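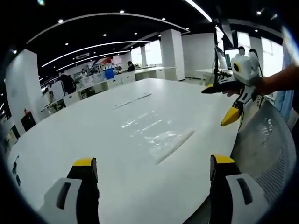

Hadent is hiring a part-time workspace attendant for the second floor of its Pisandale office. The post covers the open office area and the meeting tables, which are cleared and reset between bookings. Typical work at a table is removing items left on the surface, such as the crumpled clear plastic film on the white table, then wiping the glossy top and cleaning the two long cable slots and the cluster of ports near the edge. Mesh-back chairs are returned to their positions and checked for loose parts.

Hours: 14 per week, in shifts before 9 a.m. and after 5 p.m.
Area: 580 square meters, 32 desks, meeting tables.
Start: first week of June.
Reports to: site services, Hegarty building.

Requirements: ability to lift 5 kg repeatedly, stand for a full shift, and read product safety labels in English. Previous cleaning or office support work is useful but is not required. Do not spray liquid directly onto the tabletops; training on powered furniture is given on the first shift.

Supplies and gloves are provided. Shift records are kept in Sindis.

Apply in writing to the Hadent site services desk, Pisandale, with a short work history and the shifts you can cover.

Posted 4/28/24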